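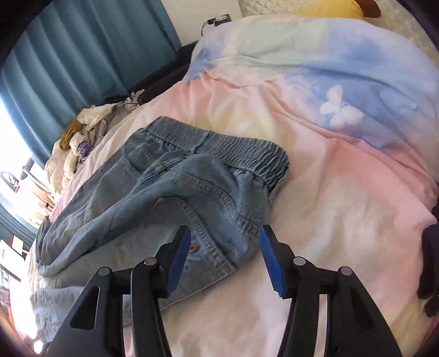
Figure 1. Light blue denim pants on a bed with a pastel duvet.

3.2 Session length

We took play records for 2453 slot sessions from the Zutbridge site, all logged in January. Sessions with fewer than four spins were dropped. Players who set a loss limit before the first spin stopped earlier than those who did not — the median gap was 18 minutes. Bonus rounds had no clear effect on stopping time. Stakes at Rarkent were capped at 100 credits, so its records are treated apart.

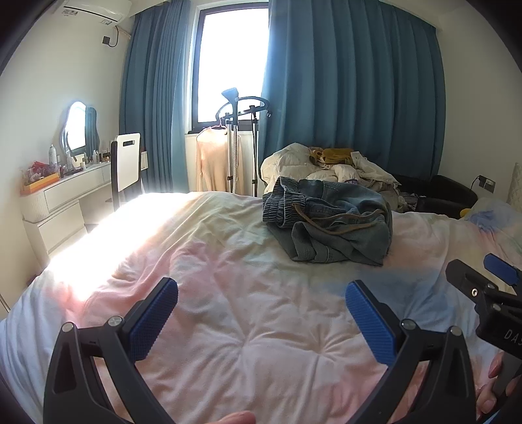

3.3 Limits of the data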